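Filed under: Workshop & Machines > Grippers > Upkeep

Gripper slips on kitchen handles, pads look fine

Posted by Sevim Dursun, 05/01/2026

We have a pair of hand-held grippers, and one has taken to dropping spoons after 661 closes. The pads were wiped in February and have had a hard life since. My boss suggests gripping harder, his advice on most things.
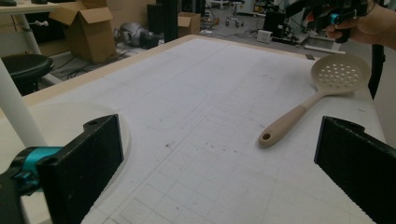

Do I need to take the pads off to clean them?

Leave them on for ordinary muck. A stiff dry brush along the gripping face will do, then a damp cloth. Take them off only if one has shifted on its screw.

Answer from Glenys Lougher
Brush first, then close it on a plain handle and look at how the pads meet it. If one leans, slacken it, close the jaws gently and nip it up again while it's holding.

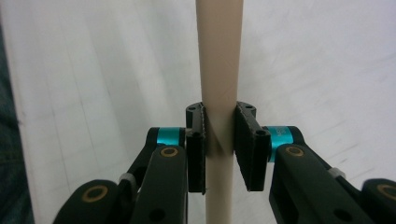
After that, waggle each arm by hand. Play in the joints feels just like bad pads, and I bought two sets of pads from Fundale before I worked that out.

Answer from Belmiro Amaral
Buy new.

Comments (2)
Conceição Coelho: Belmiro, you said that about my kettle.
Sevim Dursun: It was a loose arm. Back up to 935 closes, boss taking the credit.

Contact us | © Nekero Help | Back to top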